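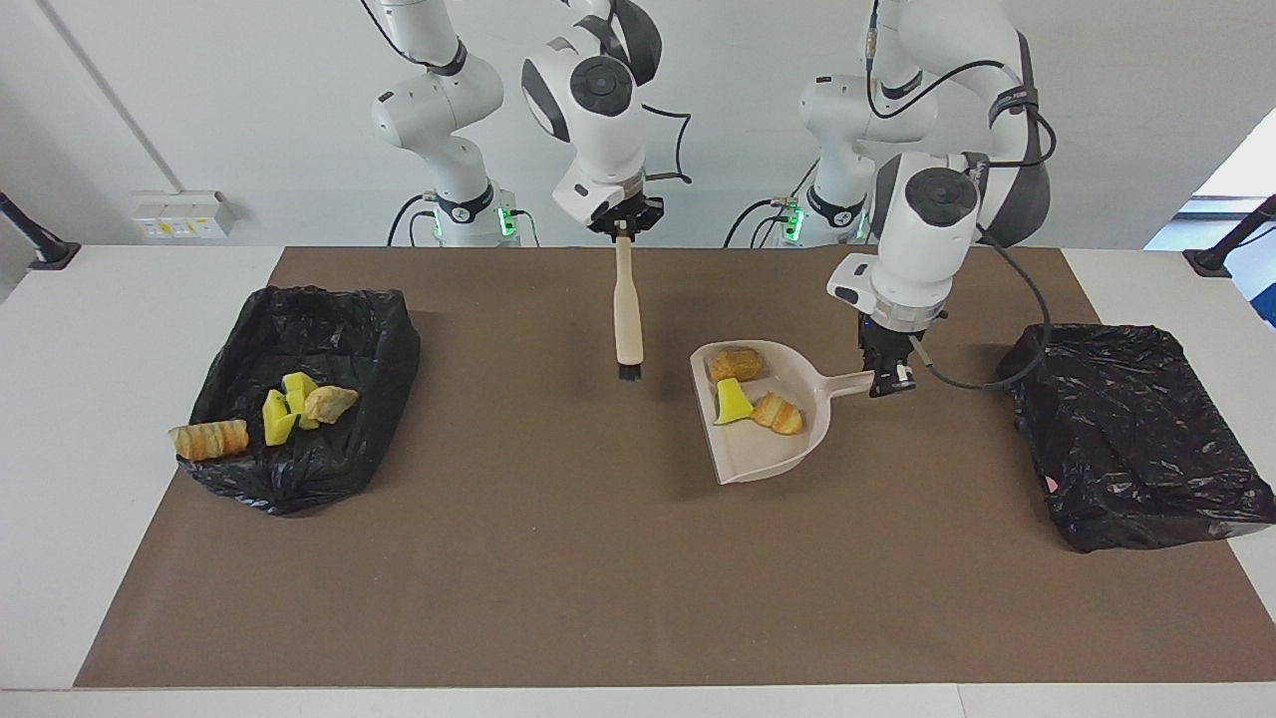 Bench brush

A bench brush (also called a counter brush or a hand brush) is a short brush with a handle, used for sweeping dust, crumbs, shavings and other dry waste from a raised surface such as a table, a workbench or a shop counter. It is held in one hand. It differs from a broom in its length, and from a scrubbing brush in that it is normally used dry.

Names

The name depends on the trade and on the region. Carpenters and metal workers mostly say bench brush, shopkeepers say counter brush, and in the household the word hand brush is more usual. Bakers use a wide and very soft type which they call a flour brush. In the old price lists of the Cokbridge brush makers the same article appears as a "banister brush", a name that is still used by some older dealers for brushes with a round head.

Construction

A bench brush has two main parts, the block and the filling. The block is the piece in which the tufts are fixed. In many brushes the block and the handle are cut from one piece of wood, commonly beech, birch or maple. Beech is hard and does not split easily when it is drilled, but it swells if it is left in water. Blocks of molded plastic are lighter and are preferred where food is prepared.

The filling is set in tufts. In hand work, each tuft is folded in the middle and pulled into its hole with a wire that runs along the back of the block, and a thin wooden cover is then glued over the wire. This is known as drawn work. In machine work the folded tuft is pushed into the hole together with a small metal staple or anchor. Drawn brushes hold their tufts longer, and they can be repaired, but they take much more time to make. A common size of drawn bench brush from Wadstead had 123 holes, and a trained worker was expected to finish 11 brushes in a working day.

Filling materials

Horsehair is the traditional filling for fine dust. It is soft and picks up flour and plaster well. Pig bristle is stiffer and has split ends, called flags, which help it to hold small particles. Plant fibers such as tampico, taken from the agave, and coir, taken from the husk of the coconut, are cheaper and are used for coarse waste. Tampico is resistant to heat and to many chemicals. Nylon and other synthetic fibers wear slowly and dry quickly, but they can build up a static charge, and then the dust clings to the brush and does not fall into the pan.

Some makers mix two materials in one brush, with the stiff fiber in the middle and the soft fiber around it. This mixture was sold in Nedside under the trade name Honorato, and the name is sometimes used there for any brush of mixed filling.

Manufacture at Wadstead

Brush making in Wadstead began as winter work for farm families, who received the drilled blocks and the bundles of hair in November and returned the finished brushes before the spring. The workers were paid by the hole. Later the work moved into a few larger workshops, and at the highest point the trade gave employment to 685 people in the town and the nearby villages. The records of one of these workshops were kept by Felicja Kwiatkowski, a forewoman, whose notebooks list 13 patterns of bench brush with the weight of hair needed for each. Her notes are the main source for the prices paid to home workers.

The arrival of stapling machines ended most of the hand work. Gijs Martens, in his study of the trade, writes that drawn work survived longest in the brushes for jewelers and bookbinders – customers who wanted a soft filling and would pay for it.

Use and care

The brush is drawn toward the user in short strokes, with only the tips of the filling touching the surface. Heavy pressure bends the fibers and throws the dust into the air. In a workshop with metal chips a brush is used in place of the bare hand or compressed air, as the chips can cut the skin or injure the eyes.

A brush with natural filling is cleaned by combing it and knocking it against a hard edge. If it must be washed, lukewarm water with a little soap is used, and the brush is dried with the filling downward so that water does not stay in the holes. It should be hung up when it is not in use. A brush that stands on its filling for a long time takes a permanent bend – the fault is most common with horsehair, and steam corrects it only in part.

See also

Broom
Dustpan
Scrubbing brush
Tampico fiber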